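Friday, just after lunch

Back on the Vilano task after a morning lost to cables. I'd meant to write this up yesterday and didn't, so some of it comes from the scribbles on the whiteboard (which has since been wiped, sorry to whoever wanted my arrows).

The count stands at 688 episodes kept for the cube and the 2 baskets. Of the last batch of 400 I threw out 29, nearly all of them mine and nearly all for the same silly thing: I start closing the gripper before I've finished coming down, and then I dither. The Trusteck controller records every bit of the dithering very faithfully! I could have left them in, but the last policy we trained had picked up a lovely little wobble over the cube and I'm fairly sure it learned that from me.

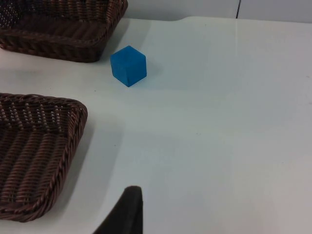
The other thing I've been chewing over is how far to push the starting positions. Up to now I've put the cube down wherever my hand happened to land, and when I plotted the starts this morning they made a tidy little clump, so much for random. From the next batch I'm using the printed list from the Morikawa job and placing it by that, even when the spot looks awkward. The awkward ones are where we're short.

Wicker is still a bit of a nuisance, I must say. The rims are thick, and if I come in low the fingertip catches on the weave and the whole basket shuffles along with it. I've been going higher and letting go a touch later, which feels slow but replays much more smoothly. If you take over a session please do the same, or at least put "low approach" in the notes field so we can split them out afterwards.

Adisov's export script still drops the final second of wrist video on longer episodes. I've kept the raw files until that's mended, so please don't clear the drive, however full it says it is.

Still to do: shift the baskets for the next batch, rerun the plot, and train overnight on the kept set if the machine is free.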